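From: Noura Fakhoury
To: teleop-users
Date: Sunday, February 8, 2026
Subject: Re: operator habits leaking into demos

Tarek Bitar wrote:
> We've got 536 demos from the leader arms now and the policy has
> learned to hesitate. It drives up to the object, stops dead for a
> second or so, then grasps. Nothing in the task asks for this. Is it
> the Weltik driver dropping packets, or do I have to blame a human?
> Also, is anyone still doing kinesthetic teaching, or did we all
> give up on it in September?

Blame a human. In our case the human was me.

I went through 60 of my own episodes last week, which I don't recommend to anyone with self-esteem. In nearly every one I pull up short of the object, think about my life, and close the fingers. The policy copied the thinking-about-my-life part beautifully. It's the best-learned behavior we have.

Before you rip out the driver, plot joint velocity against the leader's velocity. If the leader stops too, it's you. If only the follower stops, write to Gukent and enjoy the wait. (Ploltance people: your logger stamps the two streams on different clocks, so fix that first or the plot will tell you whatever you want to hear.)

What helped us:

Practice runs that don't get saved. I do 30 before recording anything.

Trimming idle steps, gently. Qaisi trimmed all of them and got an arm that never waited for the fingers to close.

Watching the wrist view while driving. If I can't tell from that view where the object is, the policy can't either.

As for kinesthetic, we still use it for short contact-heavy bits. Your hands end up in the outside camera's view, and your shoulder files a complaint by lunch.

Noura 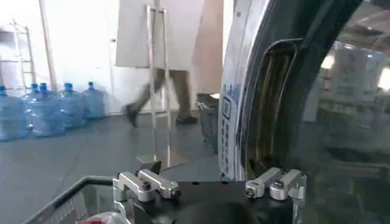 Should the paused demos be thrown out altogether?

Keep the ones where the grasp is clean and cut the pause down to a few steps. Drop an episode only if the operator also wandered or regrasped after stopping.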